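Speaker notes – Getting the cables off the table
Melliro evening talk, home networks series

Slide 1. Title. Wait for the door to close. Say who I am and that I do small office and home setups for Zosari. Questions are fine at any point.

Slide 2. The usual mess. Ask who has a router sitting on the floor or behind the TV. The box itself is small and causes little trouble. The trouble is what hangs off it: power lead, network cables, and the spare cables that were left there just in case.

Slide 3. Before you touch anything. Write down which cable is in which port. Masking tape and a pen will do. On the Bastos job I skipped this and spent 31 minutes finding out which lead fed the printer. 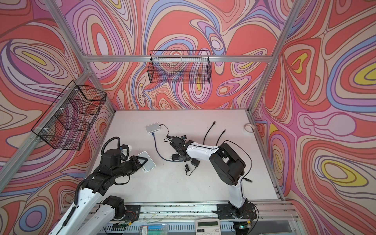

Then power down and unplug at the wall first, at the device second. Pull on the plug and never on the cable. Network plugs have a small plastic tab that has to be pressed in. If the tab is broken, the cable goes in the scrap pile, even if it still works when you hold it at an angle.

Slide 4. Baskets. Wire mesh is my first choice. Air gets through it, you can see what is in it, and it can be fixed almost anywhere with a couple of ties. Solid plastic boxes look neater but hold heat, and people forget what they put in them.

Mention depth. Measure the plugs as well as the box – a cable sticking out the back needs room to bend.
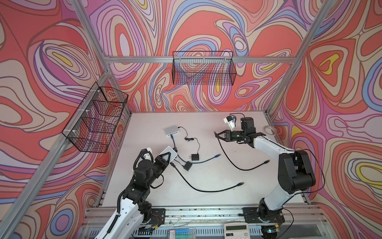 White device lifted off the table, cable hanging down. Two mesh baskets behind.

Slide 5. Lifting the device. Keep one hand under it and let the cables follow. If something pulls tight, put it down and find out what is caught. Do not tug. Most broken ports I see came from somebody moving a router with everything still plugged in and one cable looped around a table leg.

Hand round the sample ports from the Priranska office. Ask for them back.
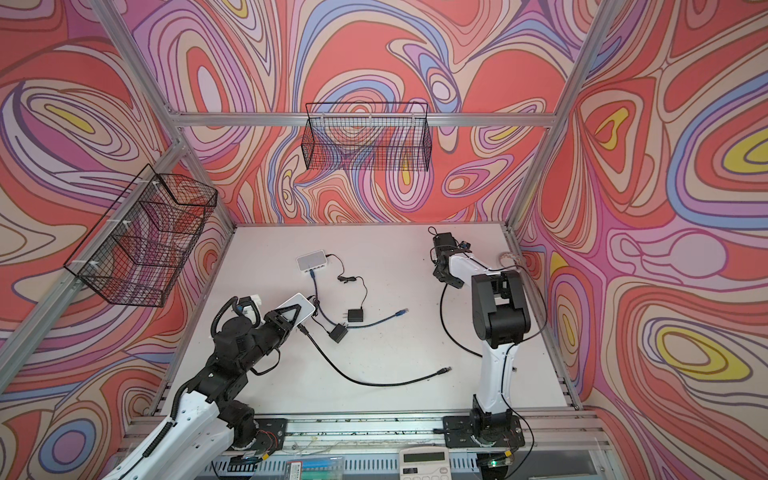 Slide 6. Length. Nearly everyone uses cables that are too long. In the Priranska office we took out 19 cables and put most of them back shorter. Leave enough slack to turn the box around and read the label on the back, then stop.

Coil the rest in wide loops. Tight bends are bad for network cable. Use hook-and-loop strips, and leave them loose enough to slide a finger under.
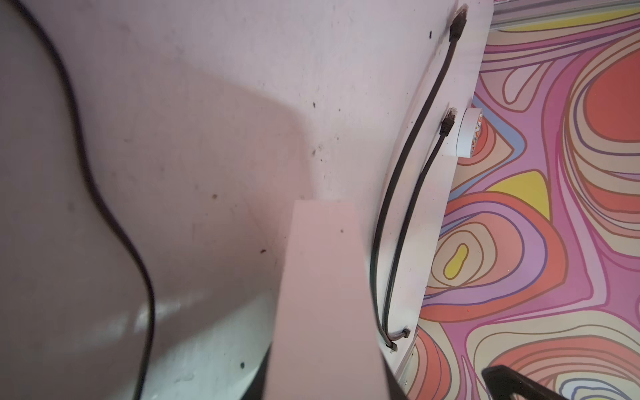 Slack black cable on the left, network cables on the right. Note the wide curves.

Slide 7. Wiping down. Do it while the surface is clear. Dry cloth first, then a damp one, and let it dry before anything is plugged back in.

Slide 8. Putting it back. Power last. Check each cable against the tape labels. Give the router 2 minutes before deciding that something is wrong.

Handout is on the side table. Take questions until 8:30 pm, then pack up the projector.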